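Pre-purchase checklist, line marking robot + road inspection unit
Skellden depot, April 2019. Filled in by Nadja Zwahlen, comments as I went, sorry for the typing

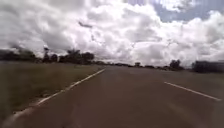 1. Site conditions

Edge line, left side: continuous, white. OK up close, thins out further on. Fine for line following I think, check with Sriwong.
Lane dashes: white, OK. Unit has to cope with gaps between dashes without stopping to think. Ask for it in writing.
Shoulder: narrow, pale gravel, loose stone is a problem for small wheels. FAIL for the small Asari base, pass for the large one.
Verge: open grass, level. Room to pull the trailer off if ground is firm. Not tested.
Trees: well back. No shade problem for the solar top-up.
Weather limit: big cloud, patchy blue. Light changes fast out here, camera needs to handle it. Put under must-haves.

2. Machine safety (from demo unit at the depot)

Emergency stop, both sides: OK. Left one stiff, noted on tag.
Remote stop: OK in the yard. Range on open road NOT DONE. Do not sign off before this is done.
Beacon and reverse beeper: beacon OK, beeper too quiet beside a running truck. Supplier says louder one is an extra. Of course.
Paint tank lid: seal OK, catch is plastic. Want metal.
Guard over spray head: FAIL. Fits a gloved hand. Must be fixed before delivery, not after.
Battery isolator: OK, labelled, can be reached without kneeling on the road.
Tie-down points: OK, but our trailer straps are to short. Add to budget.

3. Money

Two quotes in, Ado and Asari. Both ex tax.
Ado: $82,000 with the spray unit, training extra.
Asari: $87,000 with large base and training for two operators. Spare battery not in either one.
Not in anybody's quote: straps, louder beeper, signs, ramp for the trailer, software renewal after year one. Need a figure for the renewal, keep getting a brochure instead.
Lease option: asked in January, still waiting.

4. Planning

Length of road to cover, first season: around 237 km. Includes the long flat stretches, leave the town streets for the hand crew.
Traffic control: still needed, robot or no robot. Do not cut this line from the budget again please.
Storage: bay at the back, needs a power outlet and a lock. Electrician not booked.
Operator cover: if one is on leave we have one. Not enough for a full week, train a third.
Insurance: broker wants the serial number and the stop test results. Can't send either yet.

5. Open items before order

- remote stop range test, open road
- spray guard fix, photo from supplier
- renewal price
- answer on metal catch
- wheel trial on gravel, large base, full tank
- ramp width, measure agian, last number looked wrong

Result: HOLD. Leaning Asari on the wheels and the training. Not signing untill the guard and the range test are closed.

N. Zwahlen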